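01/04/2025
By the Zumuvia Formulation Office

Minutes: Hand Balm Range

1. Base formula
Trukar base accepted at the current wax level. Batch size stays at 3,000 units. Fragrance-free version to keep the same jar.
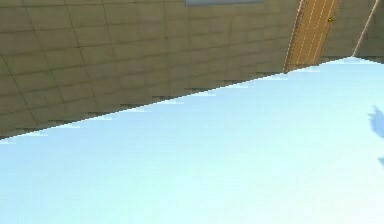
2. Stability
Boiko lab reported viscosity within limits on 93 samples. Two jars showed oil separation at the rim and will be retested. 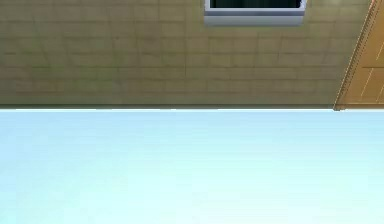 The retest uses the 50 ml jar only. The 200 ml tub is held until September, pending new lids from Grorska. Label text unchanged.

Contact: Zumuvia office | © Zumuvia | Back to top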